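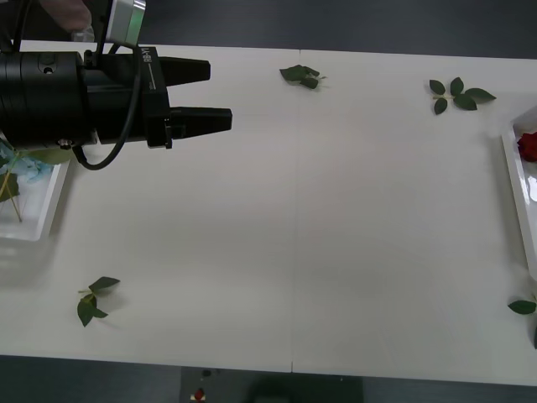 White tabletop, two panels, one seam.

In Praise of the Big Shared Table
By Solomiia Sirko
Jun 8, 2019

I grew up doing everything at one table. Homework, bread dough, tax forms, my brother's bike chain (once, on newspaper, and my mother still brings it up). So when people ask me what our town library should do with the money it has left over from the roof repair, I get a little loud. Buy tables! Big ones, the kind where you sit down next to a person you didn't plan to sit next to.

The plan going around right now is for single study booths, 24 of them, with doors. I understand the wish. I like quiet as much as anybody, and I have written plenty of cranky emails about phone calls in the reading room. But we already have quiet corners, and they are half used most mornings I'm in there. What we don't have is a place to spread out a map, or a quilt pattern, or four kids and one science project.

My friend Nawal Ashour runs a paper craft group that meets in the Bouazza building on the other side of the river, and I went along last November expecting to stay for one cup of tea. I stayed until they turned off the lights! There was a retired bus driver next to me folding the most beautiful little boxes, and across from us two sisters were arguing about glue in a way that made me want to have a sister. I can't fold a box to save my life. By the end of the evening I had a lumpy one anyway, and three new phone numbers.

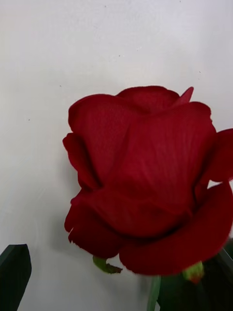 I keep thinking about how easy it was to talk with my hands busy. You don't have to look at each other the whole time. You can say something a bit personal to the piece of paper in front of you, and the person beside you can answer or let it go by. Try that in a booth with a door.

Adel Kabbaj wrote in these pages that big tables get messy and loud, and he's right, they do. Somebody will leave crumbs. Somebody will take up more than their share with a laptop and a coat. I still think a town of our size can manage a few crumbs — we manage the farmers market, after all, and the parking there is a real test of character.

The booths cost 1000 dollars each. A good solid table costs 600 and seats eight. I would love to see us buy three, put them by the south windows where the old magazine racks are, and leave scissors and pencils out. Then come and sit down. I'll be the one with the lumpy box, and I'd be delighted to move my coat.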